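3.2 Verweildauer von Altgeräten in kleinen Betrieben

Die Befragung lief im Juli, angeschrieben wurden Betriebe mit höchstens 30 Beschäftigten. Rücklauf brauchbar, 569 Fragebögen gingen in die Auswertung ein. Ausgeschlossen: Bögen ohne Angabe zum Anschaffungsjahr, ebenso reine Leasingkunden (dazu Abschn. 3.4). Gefragt wurde nach Nutzungsdauer, Lagerdauer und Verbleib, nach dem Kaufpreis bewusst nicht. In der Vorstudie von Ostermann und Medrano hatte genau diese Frage zu vielen Abbrüchen geführt.

Auffällig ist zunächst die Lagerphase. Zwischen letzter Nutzung und Abgabe liegen im Median 16 Monate, bei Handwerksbetrieben deutlich mehr, bei Arztpraxen weniger. Als Grund wird meist der Datenschutz genannt, an zweiter Stelle schlicht Platz im Keller. Ein Restwert wird den Geräten selten zugeschrieben, auch dort nicht, wo Speicher und Grafikkarte noch verbaut sind (Abb. 4). Das deckt sich mit den Interviews aus Hulport, in denen von "Schrott, der noch läuft" die Rede war.
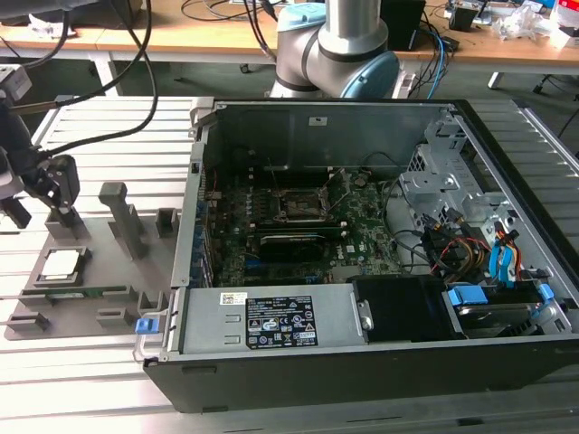

Abb. 4: Geöffneter Desktop-Rechner, CPU-Sockel unbestückt, Speichermodul und Grafikkarte im Gehäuse.

Zweitens der Verbleib. Hier trennt sich das Feld ziemlich sauber nach Entfernung zum nächsten Annahmepunkt. Wer mehr als 11 Kilometer fahren muss, gibt seltener ab und wenn, dann gesammelt. Im Gebiet Skulgate, wo der Aufbereiter Kettani selbst abholt, verschwindet der Effekt fast vollständig. Ob das an der Abholung liegt oder an der Betriebsstruktur vor Ort, lässt sich mit den vorliegenden Daten nicht trennen; Ndung'u vermutet letzteres, wir sind da vorsichtiger. Kontrolle für Branche ändert am Vorzeichen nichts, am Betrag schon.

Drittens, nur kurz: die Rolle der IT-Dienstleister. Viele Betriebe wissen nicht, was mit dem Gerät passiert, sobald der Dienstleister es mitnimt. Im Fragebogen landet das unter "sonstiges", eine unglückliche Kategorie, für die zweite Welle bereits geändert. Nachgefasst wurde telefonisch durch H. Esquivel und C. Cuautle, allerdings nur bei Kunden von Femari. Ergebnis dort: überwiegend Weiterverkauf als Teile, selten als ganzes Gerät. Verallgemeinern lässt sich das nicht. Für die Schätzung in Abschn. 4 werden die Fälle deshalb als unbekannt geführt und und getrennt ausgewiesen.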